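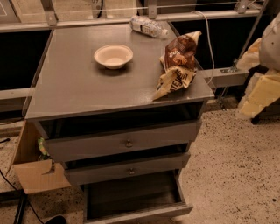

Steinar Stougaard
I want to write a few posts about snacking when you work from home, because I have learned something this summer. My office in Harside closed in spring and my desk is now four steps from the kitchen. In the first weeks I ate straight from the bag, and I never knew how much. These days a small white paper bowl like this one is my whole method. What fits in the bowl is what I eat, and the bag goes back to the kitchen.

Steinar Stougaard
2/ I do not say chips are bad. I like them very much. But I read the back of a bag from my own shelf and one half of it was 600 calories. For me this is a lunch. I had been eating it between the lunch and the dinner, while I answered emails.

Steinar Stougaard
3/ So I started to write everything down in a notebook. Not for losing weight, only to know. On a normal day my snacks came to 334 calories with the bowl. Without the bowl I stopped writing after the second day, I was too ashamed :)

Steinar Stougaard
4/ My sister asked why I don't just buy fruit. I do buy fruit! I eat an apple at ten and I am hungry again at eleven. Nuts are better for me. Also boiled eggs, and the dark bread with a little cheese.

Steinar Stougaard
5/ Another thing which helped is a fixed time. I have a break at 3 in the afternoon and I take it away from the screen. If the weather is good I sit on the stairs outside. When I eat at the keyboard I don't taste anything, and my keyboard does not like it either.

Steinar Stougaard
6/ Some of you asked about drinks. Water, and coffee until noon. I used to have a can of soda every day and I changed it for cold tea with lemon. The first week was difficult, I had a headache each evening. Now I find soda too sweet.

Steinar Stougaard
7/ We may go back to the office in October, they have not decided. There the vending machine is next to my door, so I will need a new plan. If you have one, please write it under this post. I read all the answers, but I am slow.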